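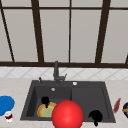 Forums > Manipulation > Policies and Planning > Dustard sink task, 100 rollouts

nernis_dev: Dustard 2 is up. 60 of 100 sink rollouts passed, same weights as January.

tperrin: My complaint is the success check. It fires on gripper-to-object distance, so a frame with the fingers down at the pink thing on the plate can score as a grasp. Log contact force.

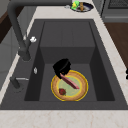

nernis_dev: It needs 700 ms of contact too.

tperrin: Contact with what - the plate counts?

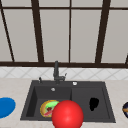 rinotham: Plate is filtered out. Read the config.

tperrin: I did. The filter is off by default.

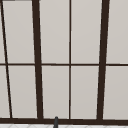

nernis_dev: Fine, I'll rerun with it on.

We use cookies to keep you signed in. Accept | Settings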